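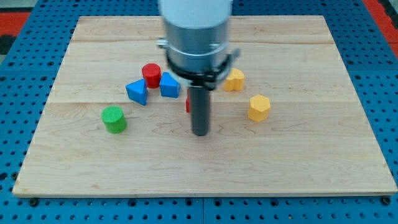 Oiling a maple work board

Sand with the grain, 120 grit first, then 220. Vacuum the dust and wipe with a dry cloth. Bolt heads should sit below the surface before sanding starts; a raised head will tear the paper.

Apply food-grade mineral oil with a lint-free rag. Wait 12 hours, wipe off the excess and repeat on the other face. End grain takes up to 7 coats.

Check glue seams each July. A seam that catches a fingernail needs to be recut and glued again. Filler does not hold there.

Spread used rags flat outdoors to dry.

Updated 2026-10-05, V. Lobo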